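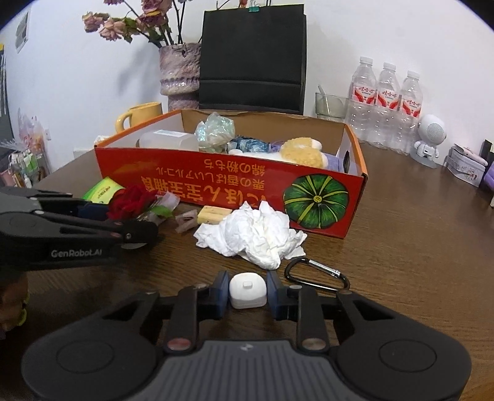 Figure 1. Open cardboard box with packaged items on a wooden table.

Package Theft Reports in Zarkbridge: Student Project Report
Fadime Demirtaş
Submitted Tuesday, April 25, 2023

1. Question
The Zarkbridge police post a short summary of every theft call on the town website. I wanted to know how many of the calls in March were for packages taken from porches, and how many of those led to an arrest.

2. Method
I read all 100 theft summaries posted for March and put each one in a spreadsheet with the street, the time of the call and the outcome. A call was marked as package theft only if the summary used the word "package," "parcel" or "delivery." Two summaries were hard to place - one had a bag taken from a car along with a parcel - and I left them out of the package group.

3. Results
Package theft made up 40 of the 100 calls. Most came from the Kevholm apartments and the streets next to them. The Fumcombe side of town had very few. Police listed an arrest in four of the 40 cases. The rest were marked "open" or "closed, no suspect." 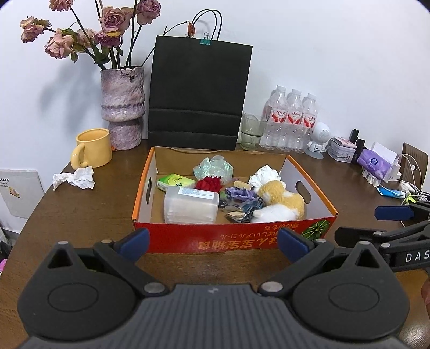 Figure 2. Cardboard box with handholds in the side walls.

Many residents called in the evening, but the summaries give the time of the call and not the time of the theft. I could not tell from them when packages were taken. The value of the items was missing from most entries, so I dropped that column.

4. Interview
I spoke with Engelbert Strebel, who manages the Kevholm buildings. He said tenants often report a missing package to his office and never call the police. He has asked for a locked parcel room near the Prantl Street entrance.

5. Limits
One month is a short period. The numbers cover reported thefts only, and the outcomes are those posted when I read the page. Some open cases may have changed after that.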